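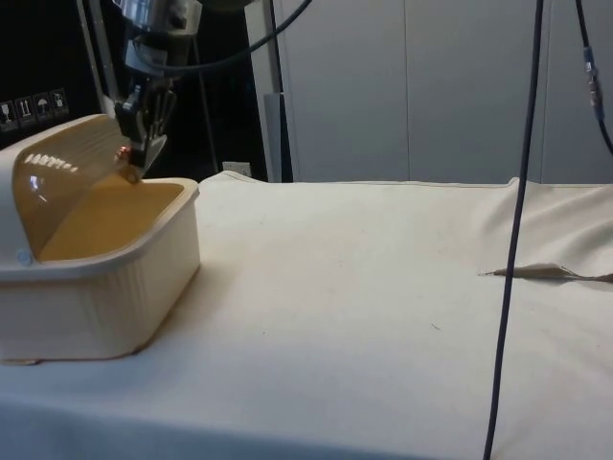

Search the household encyclopedia Enter a word or phrase Go

Domed-lid box

A domed-lid box is a rigid household container, usually of moulded plastic, with a straight-sided base and a curved lid joined to it along one edge by a hinge. It is used to keep small goods covered but within easy reach. Common contents are bread, tea bags, cutlery, sewing materials, cotton wool and stationery. The term covers both countertop boxes and larger pieces kept on a shelf. It does not normally cover boxes with a loose lid, which are listed under Lidded tub.

Construction

The base is generally rectangular in plan. Its corners are rounded on the inside so that crumbs and dust can be wiped out, and the rim is thickened or turned outwards. A thick rim keeps the long sides from bowing and gives the lid a level seat. Where the sides are thin, vertical ribbing is often moulded into them. The ribs stiffen the wall in the upright direction and make scratches less obvious. Some makers set a plain recessed panel into the front face to take a label.

The lid may be a shallow curve or close to a full half-cylinder. A curved lid resists bending better than a flat one of equal thickness, and adds headroom above the rim. It also prevents anything from being stacked on top, and for this reason flat lids are preferred for deep storage. Lids are made clear, tinted or opaque. Tinted lids, most often amber or smoke grey, allow the contents to be checked without opening the box. Raised ribs or pips are sometimes moulded on the outside to give a grip for the fingers.

Hinges

Three kinds of hinge are in general use. In the pin hinge, short studs on the lid turn in sockets at the back of the base. In the rod hinge, a metal rod passes through both parts along the whole of the rear edge. In the living hinge, base and lid are one moulding joined by a thin flexible strip. Pin hinges are the cheapest to assemble and the easiest to repair, as the lid can be sprung out and replaced by hand. Living hinges cannot be repaired.

A lid that opens well past the vertical will stay open under its own weight. One that stops short of the vertical must be held. Very light bases may tip backwards when a large lid is thrown fully open, particularly if the box is empty.

In a bench trial at Jonbridge, 29 boxes of the pin-hinge type were opened and shut 4,000 times each. Wear was found mainly in the sockets. The studs were little affected.

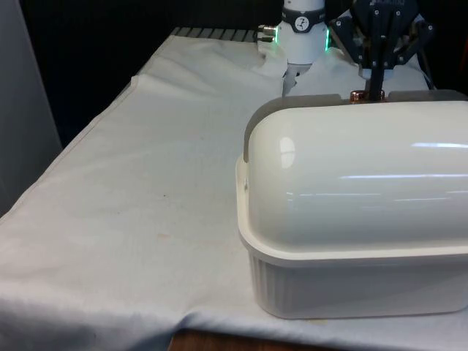

Lorne Sutherland has objected that trials of this sort say little about use at home, where most hinges fail through a sideways knock on an open lid. He recommends that the lid be tested at full opening with a load applied at one corner. Gaétan Tremblay accepts the point for pin hinges but considers the rod hinge strong enough to be left out of such a test.

Types

Bread box. Long and low, with the hinge on a long side. Small vents are usual, as bread kept in a fully closed plastic box grows mould sooner.

Counter box. Small enough to be opened with one hand. The lid is light and has a lip at the front.

Work box. Fitted with a lift-out tray for thread, pins and buttons. The Cundard work box, listed as pattern 768, has a tray in two halves. The later pattern 919 has a single tray and a deeper base, and its parts do not fit the earlier one.

Desk box. Divided inside by upright partitions, normally removable.

Care

Boxes should be washed in warm water with a mild detergent and dried with a soft cloth. Scouring powder dulls clear and tinted lids, and the effect is permanent. Alcohol-based cleaners can cause fine cracks in some clear plastics, starting near the hinge, where the material is already under strain. White and cream plastics may yellow on a sunny sill. Base and lid often yellow at different rates if they are of different plastics.

Stiff hinges may be eased with a trace of silicone grease. Cooking oil should be avoided, as it turns gummy. Crumbs lodged in the sockets can be removed with a dry toothbrush while the lid is off.

Terminology

Usage varies between suppliers. "Roll-top" is often applied to domed-lid boxes, although a true roll-top has a slatted or sliding cover that passes back inside the body. "Barrel lid" is used by Boychuk for half-cylinder forms only. Rhonda Landry restricts "dome" to lids curved in both directions and calls the remainder "arched". Her usage has not been widely followed.

See also: Bread bin; Hinge; Lidded tub; Sewing box

Entry last revised 31 August 2020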